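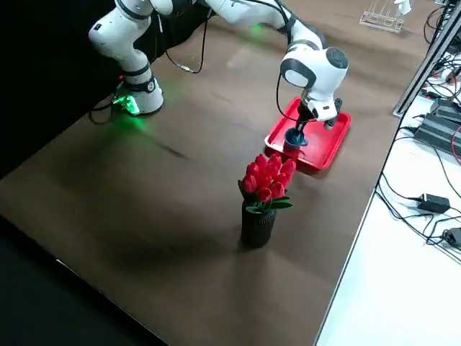

Red tray, dark table: keep the tulips or go real?

Started by zisatside_jo

Right, I need opinions and I know you lot have them. I've finally got the tea corner going on the big brown table and I love it! Red tray, blue cup, black ribbed vase with a bunch of artificial red tulips in it. I've wanted a red tray since I was a child (my gran had one, hers was tin) and I found this plastic one in Mestov on Tuesday.

My sister says the red flowers and the red tray together are too much. I say that's the whole point. Thoughts?

pelmet
Keep it! Red on dark brown is such a warm pairing, and the blue cup stops it going all Christmas. I'd never have thought of that teal sort of blue with it and now I want to repaint my shelf.

Borkowska
I'm with your sister, sorry. The tray is shiny, the blooms are shiny, and they're the same colour. Put white tulips in the black vase and let the tray be the loud one.

zisatside_jo
Noooo, not white! White on that table would look like a dentist's. But I take the point about the shine.

Kazimiera Tokarz
Fake tulips have one great thing going for them, they stay shut. Real ones look gorgeous for a day and then flop open all over the place. I had 11 stems in April and was sweeping up petals by the weekend. A tight bunch in a straight-sided vase is lovely, and those grooves do a lot of work on a plain tabletop.

Do dust them though. Soft paintbrush, start at the top, then a damp cloth for the leaves.

Hollus
Real every time for me. Half the joy of tulips is the flopping! They keep growing in the vase, you know, they lean towards the window. You don't get that from plastic.

Kazimiera Tokarz
Hollus, you have a garden. Some of us have a north-facing flat and a cat.

Hollus
Fair :)

pelmet
Practical question, is the tray staying on the slant like that or do you square it up? I've got mine dead straight with the table edge and it looks like a canteen.

zisatside_jo
On the slant! I tried it straight and it was so stiff. On the diagonal it looks as if you've just put it down to pour. I'm hoping to get up to six cups on it when people come round, though I've only bought the one colour so far and I can't decide whether to mix them.

Borkowska
Mix them. Blue, mustard, a green one. If you're going bright then go properly bright.

pelmet
Ooh no, all blue! One colour looks like you meant it.

Borkowska
We'll have to disagree on that. Also, get a cloth or some felt under the tray, jo. A smooth dark top like that shows every scratch, ask me how I know.

zisatside_jo
Felt ordered! Tulips are staying until spring, then I'll try Hollus's real ones for a week and report back. Still undecided on the mustard.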